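Community Help > Work and Jobs > Automation and new equipment

Moved from sorting to recording gripper work. How do I keep my pace and what happens to my job grade?
Posted by Marlies Baumgartner, 21/06/2023

I work at a returns and linen depot in Drerudstead. Until this spring I was on the sorting tables. Our company is bringing in robot arms for emptying and filling the baskets, and four of us were moved to a side room where we do the same handling with a hand-held gripper in each hand, so the arms can be trained on it. One pass is one item into or out of a basket. The target is 864 passes per person per week.

My trouble is with soft things. A box is easy. Cloth folds over the rim and I have to let go and grip again, and every regrip marks the pass as a second-class one. My wrists are also sore by lunch.

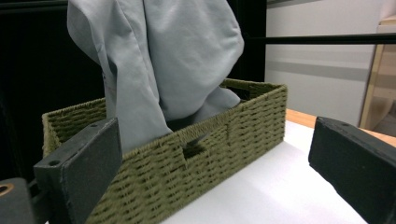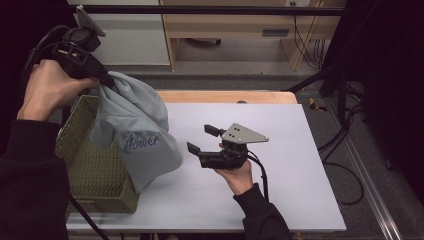 Cloth and the green basket, same table.

The second thing is pay. My contract still says "sorter, grade 4". My supervisor says the room closes in August and that we will then "look after" the arms, but there is nothing in writing. Has anyone been through this? Should I ask for a new job description now or wait?

Gaetano Lo Presti
Ask now, and in writing. We had the same change at the Leden site. I waited, and when the recording work ended I was offered my old grade with different shifts. A coworker who had a letter saying "equipment operator" kept that title. List what you do in a normal day, including anything you do to set up or check the grippers, and send it to your supervisor with a copy to HR. Keep it to one page.

For the cloth, grip it near the top where it is bunched and lift straight up. If you take it by a loose corner the rest stays behind. Lower it until the bottom touches the basket floor before you open the fingers. I was slow for the first 1000 passes or so and then it got better.

On the wrists: we got a 10 minute break every hour, but only after two people had reported pain. Report yours. Also check where the cables run, as a cable pulling on the back of the gripper all day is tiring.

Máté Győri
just do the boxes first thing and leave the shirts for after lunch, thats what we do. no idea about the grade

Benvinda Magalhães
I would add one question to Gaetano's letter: who clears a jam once the arms are running? At our place that turned out to be most of the job. It meant more walking, less lifting, and being called over from whatever else you were doing. I like it better than the tables, but two people on my shift asked to go to packing instead and that was allowed. Get the training dates as well. Ours came after the arms had already started, and the first weeks were hard.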